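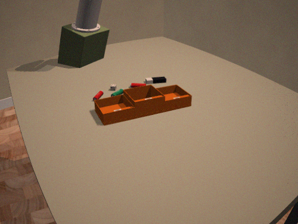 A plain tan top with a fine speckle to it.

Every October I get the urge to put the house in order before the cold sets in, and I always begin with the tables and counters, for the simple reason that everything in our house ends up on them sooner or later. Mail, keys, half a bag of onions, you name it! I've picked up a few habits over the years and I'm happy to pass them along.

Start dry. I know it's tempting to go straight in with the wet rag, but crumbs and grit turn to paste the minute they meet water, and then you're just pushing mud from one end to the other. A soft brush and a dustpan first, then a cloth wrung out as hard as your hands can manage, with a drop of dish soap in the bowl (one drop, my mother used four and we were rinsing until supper). Follow with plain water and dry it off with an old flannel pillowcase.

For sticky spots, lay a warm damp cloth over the place and walk away for 20 minutes. Make a cup of tea. Most jam and syrup will lift after that with hardly any rubbing, and you won't be tempted to go at it with a knife.

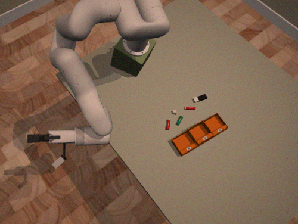
Mackenzie Bergeron wrote in to say that she skips the soap altogether on matte tops, as it left hers streaky, and that a splash of rubbing alcohol in water does the job instead. I tried it on our Ilwood side table and it did come up nicely, though I'd test a corner underneath before you trust it on anything with a varnish or an oil finish.

Now, grease is another matter. The table by our stove gets a film on it that you can write your name in by the end of the month. Baking soda mixed with a little water to a loose paste, rubbed on gently with your fingertips, takes it right off. Wipe twice, and go easy on anything glossy, which will scratch.
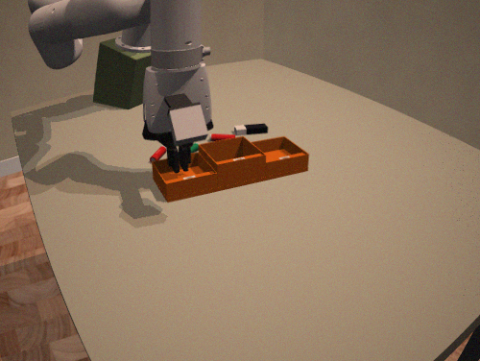 Pale tops show every smudge, so wipe them often.

Last of all, look after the cloths. I boil mine in the old Clirketti stockpot, hang them on the porch rail if there's any sun at all, and keep the kitchen ones in a separate drawer from the ones I use on the floor.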